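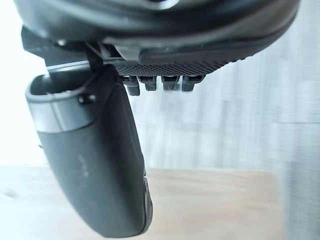
Gripper finger on the Akavia, from the wrist camera. Grey band and fixing screw near the top.

1/ We've had the Akavia arm kit from Stover in the workshop since July. A few people asked whether it's worth the money, so I'll put what I know in one place. I paid for it myself and Stover hasn't seen this thread.

2/ Price first. The full kit is 2,099 with the arm, gripper, wrist camera, controller and power supply. Without the camera it was 1,867 when I ordered. I went for the camera and I'd do the same again. Fitting one later means taking the wrist apart.

3/ The job: picking small parts off a wooden table and putting them into trays. Mostly plastic caps and short lengths of tube. We're a small shop and this was eating most of somebody's afternoon.

4/ Setup took me a day and a half. The arm itself was bolted down and moving before lunch. The rest went on calibration, which the manual covers in two pages. It needs six.

5/ The fingers. They're long and rounded, smooth on the outside, with a hollow cup at the top and a ridged strip down one edge. I thought the smooth finish would be a problem with our caps. It was fine with the caps and poor with the tube, which rolls. Slowing the close speed sorted most of that.

6/ Changing a finger is a small screwdriver job. Keep a tub handy for the screws. I've already lost one and Stover only sells them in the spares pack.

7/ Wrist camera. The picture is good enough for checking what the gripper is doing. The view includes a lot of the gripper itself: the housing runs across the whole top and the finger takes up a good part of the left. You get used to it, but if you want to see the whole table you'll need a second camera on a stand.

8/ It doesn't cope well with strong light from one side. Near a window the bright side goes almost white and you lose whatever is there. The exposure setting is three menus down and goes back to auto every time you restart. I've reported that. They say it's on the list.

9/ Focus is set for close work. The gripper is clear enough, the table and wall behind it are soft. There's a focus ring but you can't reach it with the gripper on.

10/ Some numbers from our own log. I ran 2,000 picks of the caps over a couple of weeks, same tray, same program. 152 were missed or dropped. Most of those came before I redid the calibration, so do that part properly before you judge it.

11/ Noise: quieter than our extractor fan. You can hold a conversation next to it.

12/ Software is the weak bit. The teaching screen is simple and I had a basic program going the first evening. But there's no undo, and saving over an old program gives you no warning. I keep copies on a memory stick now.

13/ Support has been decent. Two emails, both answered the next morning by someone who had read the question. The phone line I gave up on.

14/ I also looked at the Deschamps before buying. It lifts more and the software is better, but the wrist camera is an extra and the lead time was too long for us. If your parts are heavier than a mug of tea I'd look at that one first.

15/ Would I buy it again? For light parts on a table, yes. For anything that needs a firm hold on something round, ask Stover for a trial first. They do them from the Altley depot and you only pay the carriage.

16/ Somebody asked about the softer finger covers. I've ordered a pair to try on the tube. Will add to this thread when I've had them on for a week or two.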